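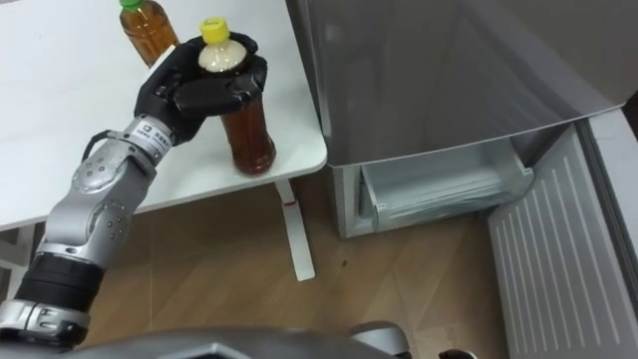

Two bottles of tea, yellow cap and green cap

Second violin divisi: inside/outside or by stand?

udley_fiddle
Our part for the spring program has long divisi passages in the second movement, and the section is split on how to read them. The part says "div." and nothing else. The previous principal did inside/outside throughout. The bowings sheet we received with the rental set, from the Udley library, has "by stand" penciled over the same bars. We have eight players, four stands. First rehearsal is in March. Which is standard when the part is silent?

gutcore_A
Inside/outside. Outside player takes the top line, inside takes the bottom. If the part is silent, that is the default in every orchestra I have played in. By stand has to be marked.

pegbox
Agree on the default. With eight players, by stand also puts the whole lower line either at the back or on alternating stands, and both change the sound. Front half/back half is worst, as the lower line arrives late in any hall with some depth.

low_string_sub
Disagree for long passages. Inside/outside means the inside player is reading one line and turning pages at the same time. If there is a turn during the divisi, you lose the entire lower line for a bar. By stand (odd stands top, even stands bottom) loses half of each line instead. Check where the turns fall before deciding.

udley_fiddle
There is one turn inside the divisi, nine bars before it ends. The lower line has moving eighths there, the upper line is a held note.

low_string_sub
Then that is why somebody penciled "by stand."

gutcore_A
Or swap it. Outside player takes the bottom line, inside takes the held note, stops early and turns. Write it in at the start of the passage, not at the turn. We did exactly this at Cloutier two seasons ago and it needed no discussion after the first read.

pegbox
Swapping lines works on paper, but subs will miss it. If you hire in even one player on the night they will go to the default. It needs to be on every stand in large writing. "OUTSIDE = LOWER" above the staff, boxed.

rosin_dust_9
Alternative: photocopy the page after the turn and tape it as a foldout. Removes the problem and you keep inside/outside. Three pages fit on a standard stand if the desk is at least 20 inches wide. The folding wire ones do not hold it.

low_string_sub
Check the rental terms before copying. Some libraries allow a copy for a page turn if it is destroyed afterward, some do not. Tape on a rental part will be billed either way. Clip it.

udley_fiddle
Our stands at Baduvari hall are the solid desk type, so the foldout would fit. I will ask the library about the copy.
Related question. At the end of the passage it goes straight from div. to a double stop with no "unis." marked. Do I read it as two notes each or still divided?

gutcore_A
Still divided until canceled. Without "unis." or "non div." you split it.

pegbox
Not safe with older engraving. "Unis." gets dropped all the time. Look at the interval. If it includes an open string or lies as an easy sixth, the composer may have wanted it stopped for the weight. Compare the score with the part.

udley_fiddle
D and B, open D on the bottom, marked forte. Score has a bracket on it, the part has none.

pegbox
A bracket in the score normally means non divisi. Play both notes.

gutcore_A
With the bracket I would concede that one. Write the bracket into the part.

rosin_dust_9
Also report it to the library. The Odbridge set of the same piece has the bracket missing in the firsts too, bar 4 after the double bar, and it was still missing when we had it again later.

udley_fiddle
Noted. Plan is inside/outside with the foldout if copying is allowed, otherwise swapped lines with the boxed marking. Double stop non div. I will send the bowings to the section with both versions marked.

low_string_sub
Send one version. If you send both, half of them will practice the wrong one.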